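4.2 Collecting demonstrations by remote control

All demos for the plate task were recorded in the simulated cell, with the operator driving the arm from a hand controller. No kinesthetic guiding here - we tried it on the real arm first and the operator's hand kept blocking the view of the rack. Task is simple to state: move one white plate between the gray rack and a platform on the bench, then back off.

Teleop ran at 50 Hz. Operators got 3 practice runs, not recorded. After that every run was kept unless the arm hit a joint limit. 477 runs in the final set, split between two operators.

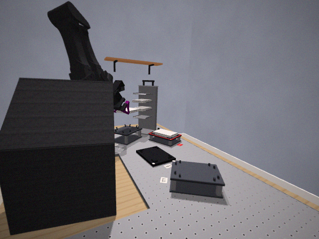
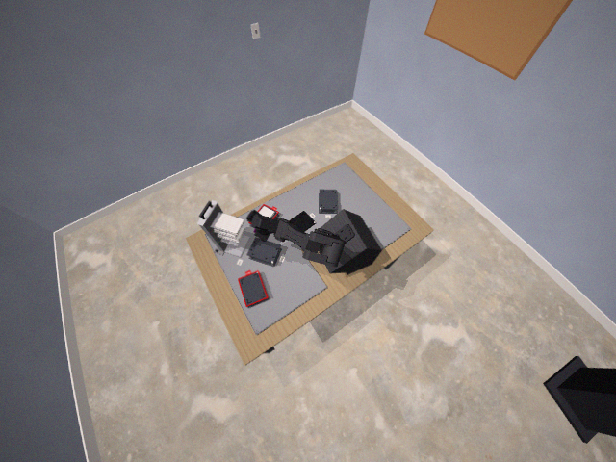
Figure 4. Remote-controlled plate handling in the Moltdale cell, two views of the simulated bench: arm, gray rack with white plates, and the platforms.

Yaqin Fu
Teleoperation and data collection, Moltdale project

The rack end was the hard part. Plate levels sit close together and the plates are thin, so a small hight error at the wrist shows up at the rack straight away. Operators slowed down a lot there. We did not trim the slow parts - an earlier policy trained on trimmed runs rushed the rack and clipped the next level.

Second issue, viewpoint. From behind the arm base the wrist is partly hidden, from high up depth is hard to judge. Operators were allowed to switch veiws mid-run, and the switches are logged with the joint states. Not used as a policy input yet, see Section 5.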